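Do you line wicker baskets before storing onions and potatoes?
Forum: Kitchen and Pantry > Storage

dunmorekitchen
Original poster
We moved in January and the new place has no pantry, only a shelf unit at the end of the counter. I want to keep onions, garlic and potatoes in baskets there. My mother always lined hers with newspaper. My sister says lining defeats the purpose because the air can't get through. The baskets are plain woven wicker with open tops. What do you all do?

pattypan61
No liner for onions. They want air on all sides. I put a sheet of brown paper under the potatoes because they drop dirt, and I change it when it looks bad. Keep the two apart. Potatoes sprout faster next to onions.

rook_and_ladle
The onion and potato thing gets repeated a lot. I have kept them on the same shelf for 9 years and never saw a difference. What matters is light and heat. If your shelf unit is near the stove or gets sun in the afternoon, it won't matter what basket you use.

pattypan61
I tried it both ways with the same bag of russets, half next to the onions and half in the hall closet. The closet ones lasted longer. You can say it was the closet, but I'm not going back.

rook_and_ladle
I would say it was the closet, yes. Closets are darker and usually cooler.

dunmorekitchen
The shelf is on the other side of the room from the stove. It does get some light in the morning. I could hang a cloth over the front.

hazelbrooke
A cloth is fine if it's thin and you leave the sides open. I used a tea towel over the top of a potato basket for years. Dark colors work better.

On the lining question, my answer depends on the weave. With a loose weave, garlic skins fall through and you sweep every day. With a tight weave you can skip the liner and shake the basket out over the trash now and then.

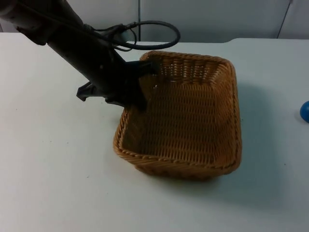
The other thing with wicker is washing it. Don't soak it. I wipe mine with a cloth wrung out in warm water with a little dish soap, then go over it with clean water and stand it upside down on a rack until the next day. If you put vegetables back in while it's damp you get mold at the bottom where the base meets the sides, and it's hard to get out of there.

mill_street_tom
Agree on not soaking. I ruined one from Boltwood that way. The bottom went soft and then dried crooked. It rocked on the shelf after that and I ended up using it for mail.

I switched to wire after that. Wire goes in the dishwasher. I know people like the look of wicker but for root vegetables I don't see the advantage.

hazelbrooke
Wire leaves marks on potatoes if you fill it deep. Squash too.

mill_street_tom
Then don't fill it deep. I keep 4 or 5 pounds in mine at most. I shop on Friday and it's mostly gone by the next one.

quietlarder
Some of us buy the big bags, though. I get potatoes from a farm stand in the fall and they have to last. Those go in the basement in a wood crate and I bring up a week's worth at a time to the kitchen basket. For that kind of use wicker is fine because nothing sits in it very long.

For liners I cut up old cotton pillowcases. They breathe and they go in the wash. Trullitz sells fitted ones but they were too small for my baskets and shrank the first time through.

pattypan61
The Trullitz ones shrank on me too. Cold water and line dry, if anybody already has them.

rook_and_ladle
Newspaper is still cheaper than any of this.

quietlarder
It is if you get a newspaper. I haven't had one delivered in 7 years.

dunmorekitchen
Thanks everybody. I'm going to leave the onions and garlic unlined, put a pillowcase piece under the potatoes and hang something over the front of that shelf. Potatoes on the bottom, onions on the top. Does anyone keep sweet potatoes the same way, or do those need to be warmer?

hazelbrooke
Warmer than regular potatoes. Never in the fridge. The kitchen shelf should be all right for them if you use them up in a couple of weeks.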